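We left Erham on the early train in February, and it was still dark when we changed at the small station before Gashi. The visit to the paper mill was planned since autumn, but the mill accepts groups only when one of the machines is stopped for cleaning, so we had to wait for their letter. In the end we were eleven people, and all of us were on time.

The mill was founded in 1878 by two brothers who made wrapping paper for sugar. Today it belongs to the Cilter company and makes mostly paper for envelopes and for school notebooks. The old brick building near the river is now used for offices and for a small exhibition. We left our coats there and signed the visitor list.
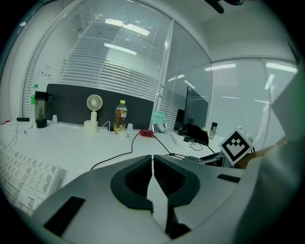 **Grasta Book and Paper Circle - Visits Group**

Our guide was Sharon Kinyua, who works in the quality department. She began with a talk of twenty minutes about fibers. I knew before that long fibers make strong paper and short fibers make smooth paper, but I did not know how much the mixture changes from one order to the next. For notebooks they take more short fibers, so that the ink of a pen does not spread. She passed sheets from one hand to another and asked us to tear them in both directions. In one direction the tear is nearly straight, in the other it goes where it wants.

## The machine hall

After the talk we received ear protection and yellow vests. The hall is very warm, even in winter, and it smells like wet cardboard and a little like soup. Machine 2 was running, and it makes 900 meters of paper in one minute. At the wet end the pulp is almost only water, and it was hard for me to believe that a sheet can come from it. Our guide had to shout, and I am afraid that I lost half of her explanation about the vacuum boxes. Mr. guide number two, a retired machine operator, drew it for me later on the back of an envelope.

Machine 1 was the stopped one. We could stand close to the drying cylinders, which are made of cast iron and are heated with steam. One of them was replaced last summer, and for this they had to open a part of the roof.

## The sample room

I liked this part the most. The mill keeps a sample of each paper grade it ever sold, and the catalog has 304 entries. Some of the oldest are blue sugar papers, still with a strong color. It is permitted to touch them with clean hands - no gloves, because with gloves one can bend a corner and not feel it.

We asked about watermarks. The mill makes them only for orders over 500 kilograms, so our idea of a paper with the sign of our circle must wait. 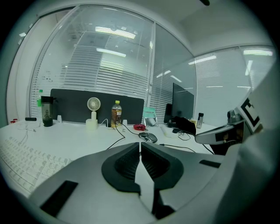 ## Practical notes for the next group

- From the station it is a walk of 25 minutes, partly without sidewalk. Take good shoes.
- The canteen closes at 1:30 p.m. The lentil stew is better than the fish.
- The small shop sells ends of rolls by weight, and it takes only cash.
- Visits are not possible on Monday.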